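Dinner notes, before I forget them

2026-10-06

Home late, shoes off, typing this with a cup of tea going cold. The Plomonbridge community dinner was last night and I said I'd write something up for those who couldn't get a seat.

So. 236 people in the hall. We'd set out 300 chairs and then had to pull a few tables apart so the back didn't look bare. Theme was thanking Moushumi Barua for 28 years running the Bengali new arrivals program, and she hated every minute of being thanked. Kept looking at the exit. Three speeches, all too long, mine included.

Best of them was Shafiq Samarakoon. He came here as a teenager with no English and she drove him to his first job interview, at Edwards, in a car with one working door. He didn't get the job. She drove him to the next one too – and the one after. Lots of tissues at our table. 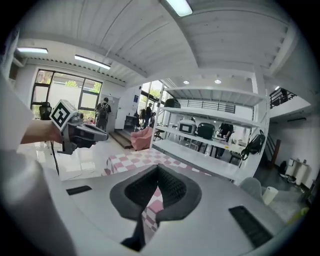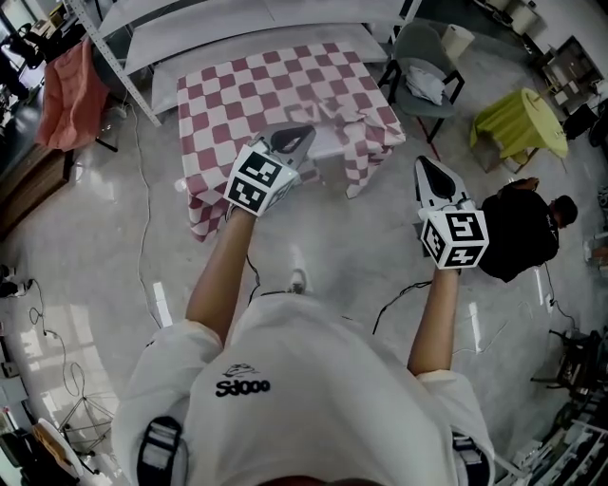
The money bit

People keep asking so I'll be quick. The raffle and the pledges go to the homework club and the Friday prayer room heating, split down the middle. Final total in November once the pledges are in. Please don't ring Moushumi about it, she isn't doing the books any more and she'll only start doing them again.

Grumbles

Food was late. Dal was worth it, rice wasn't. The mic cut out during the blessing, so the front tables heard it and the rest of us sort of mumbled along. And the interfaith table got put right beside the speakers, sorry, will fix that next year.

Also we need to talk about who gets honoured. My neighbour at the table said it's always the same few families up on stage and I think she has a point. Imis has been cooking for funerals since before I moved here and has never had so much as a card. Brarnik hall comittee please take note.

Right, bed. If you left a green casserole dish its on my porch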